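Cracked corner on a stacking storage bin: glue, weld or replace?

Posted in Storage and Workshop, 26 January 2023 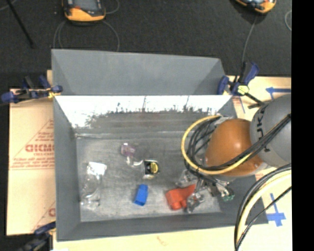
What glue will hold a polypropylene bin that has split along a bottom corner? The split is 200 mm long and goes right through. The bin is a Gostell stacking type, used for fittings and offcuts, and it gets dragged across the floor most days. I have tried superglue and it let go overnight.
Margareta Hodoroagă

Els Peeters
Ordinary glues do not bond to polypropylene. Use a two-part adhesive sold for polyolefins, and check that the tube names PP and PE. Drill a 2 mm hole at each end of the split first, so that it cannot run further. Roughen both faces with 80 grit, wipe with isopropyl alcohol and let it dry. Clamp a strip of the same plastic over the inside of the joint and leave it for a full day. The bond will take static load. Dragging will probably open it again in time.

Pisow
Weld it. Hot air tool with a PP rod, V the crack out to half the wall thickness, practise on scrap. Check the recycling mark underneath before buying rod, as PP rod will not take on HDPE. I did two of mine in September and both are still in use.

Welotard
just buy another one. Van Beek do them

Margareta Hodoroagă
The mark is a 5, so PP. I have ordered rod and will try the weld on the lid first. Van Beek only list the shallow version now, which does not stack with the ones I have. Does the inside strip still help if the crack is welded from the outside?

Pisow
A bit. Weld both sides if you can get the nozzle in.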